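List: dinutlow-users
Subject: Re: Handheld demos and soft items: does resampling by contact help?
Date: Monday, 4:12 PM

Hi all,

Thanks so much for the kind replies over the weekend, and sorry to be slow, I wanted to get the second round of training finished before I wrote back. A couple of people asked off-list what the hair accessory task looks like from the gripper's side, so I'm putting two views in right here and then I'll get to the question.

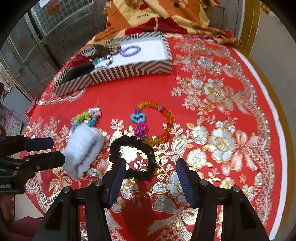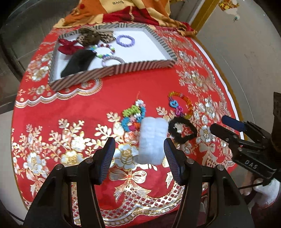
Wrist views from the accessory sorting task: bracelets and hair ties on the red cloth, striped box toward the back.

> We tried your contact resampling on our Flenik towel data
> and saw no change at all. Are you weighting by gripper
> width only, or by something else too? And how much data
> did you need before it was worth the bother?

Width only, for now! The recipe is a bit embarrassing in its simplicity. For each demo we find the stretches where the jaw opening is changing, pad those stretches by 2 seconds on each side, and draw training samples from them more often than from the long travel in between. The policy itself is the stock one that ships with Dinutlow, and I haven't touched the learning rate or anything else.

The full set is 1,702 demos. I also trained on a random 600 of them, and that's where the method earned its keep. With the small set, plain sampling gave us a policy that went to the right spot and then dithered over it, opening and closing like it couldn't make up its mind (I got rather fond of it). With resampling, the dithering mostly went away. On the full set I can hardly tell the two apart, so if your Flenik set is a big one, that might be your whole answer right there.

The other thing I'd check is whether your towels ever really close the jaws. A fluffy hair tie squashes down and gives you a nice clear dip in the width signal, and a bead bracelet gives you a sharp one. A folded towel held by a thick edge may hardly show up, and then you're resampling noise. Beltley had a similar headache with gloves, if I remember their June post right, and they ended up using the pad's speed along with the width.

As for failures, we still have 34 evaluation runs marked bad that I haven't sorted through properly. My first impression is that a good share of them are bracelets lying right up against something else, where the policy pinches both, but please don't quote me on that until I've gone back over the logs.

I'll push the sampling script to the shared folder tonight, once I've taken my own hard-coded paths out of it. If whoever has the towel data could send me a width plot from even one demo, I'd love to take a look.

Warmly, and thanks again for reading all this,
the Ok project maintainer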